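Can a machine do the dishes yet? (a thread, and I'm sorry in advance, I do go on)

Last updated: May

1/ My sister-in-law asked me over dinner whether she should hold off on replacing her dishwasher, on the theory that in a couple of years a robot would be washing everything by hand at the sink. I laughed, and then I realized I didn't have a good short answer for her, so you all are getting the long one.

2/ Some background for the newer folks. I spent a good stretch of my working life on the floor at Heitmann, packing and palletizing, and then moved over to looking after the machines that did the packing and palletizing. So I have been fond of robots and I have been furious at robots, sometimes in the same shift.

3/ People hear "shop floor" and think the robots have it all wrapped up in there. They have some of it wrapped up! If the box is the same box every time, and it comes down the same belt facing the same way, an arm will move it all night and never ask for a sandwich. We had one line that did 600 cartons an hour and I could have read a novel standing next to it.

4/ But then somebody in purchasing found a cheaper carton with a slightly shinier lid, and the suction cups didn't care for it, and there I was at four in the morning picking cartons up off the concrete by hand. Same size and same weight, with a shinier lid. I think of that lid every time I see a headline about robot butlers.

5/ A kitchen is nothing but shinier lids. No two mugs in my cupboard match (that's partly the fault of yard sales). The counter gets cleared at night and by breakfast it's covered again, with mail and fruit and whatever the kids left. A person walks in, shoves it all over with one elbow and starts the coffee. That elbow is a marvel of engineering and we give it no credit at all.

6/ So what can machines do at home right now? The ones that do a single thing are wonderful, and I'll hear no argument. The washing machine is the greatest household robot ever made. My floor vacuum is pretty good too, though it has a grudge against the bath mat and I've given up trying to make peace between them.

7/ What's much harder is the in-between stuff. Carry the clothes to the washer. Scrape the plate before it goes in the rack. Put the cups away, and know which shelf, and know that the chipped one goes to the back because Grandma uses it for her teeth. Most of my housework is that kind, if I'm being fair about it.

8/ I've been following a little project called Grokura, which practices kitchen chores in simulation, and I find it very soothing to look at over my lunch. The whole kitchen lives in the computer, so an arm can drop a cup as often as it needs to and no one has to get the broom out. They posted that one batch of practice was 433 tries at moving dishes. My youngest did fewer than that before she could be trusted with a glass, but not by much.

9/ And I do think practicing like that makes good sense. When I trained new people on the line, I'd have loved a pretend line to put them on first. The trouble is that pretend cups behave themselves. They don't have a film of dish soap on them, or a spoon hiding inside, unless somebody thought to put it there. The distance between the practice kitchen and my kitchen is where all the hard work is, as far as I can tell.

10/ Still, look at how much of an ordinary kitchen they've bothered to put in. A tomato, a spatula, a bowl, even a little blue-and-yellow figurine at the back of the counter, and the arm has its gripper down at a white cup. I have stood at my own counter with more or less that same collection in front of me.

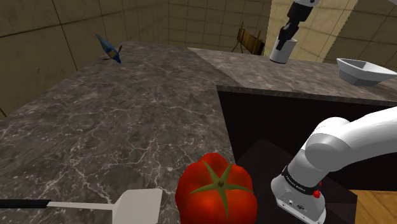 Reply from Bidthorpe: I'd be happy with one that only did cups, to be truthful. My hands are bad in the mornings and it's the lifting and reaching that gets me, I can manage the rest. It could take 8 minutes a cup and I wouldn't mind a bit.

11/ Oh, I'm so glad you wrote that, and it has me rethinking half of what I said upthread. I've been grading these things like a shift supervisor, where slow means broken. At home slow is fine! If it runs while you're in the other room with the radio on, who's timing it? What you'd need is for it to be gentle, and to stop when it isn't sure, and I'd put both of those way ahead of speed.

12/ The repair shop over in Drimholm has an arm now that hands parts up to the bench, and it's slow as molasses, and the fellows there love it. They told me the trick was giving it one shelf and one tray and leaving both of them alone. I suspect the first really useful kitchen arm will be something like that, with its own shelf that the family has sworn not to touch. Good luck with the swearing part, in my house.

13/ Anyway, I told my sister-in-law to buy the dishwasher. She went with the one that has the third rack for silverware, and she's already complaining about the third rack. If any of you have an arm or a gadget doing a real chore at home, day in and day out, please tell me which chore and what it gets wrong. I read every reply, usually with cold coffee.

More from this thread's author
The shiny lid story, told properly
Bath mat versus vacuum: a history
What I'd want a robot to do in a laundry room
Night shift at Heitmann, part two
Folding a fitted sheet, and why I'd forgive a machine for failing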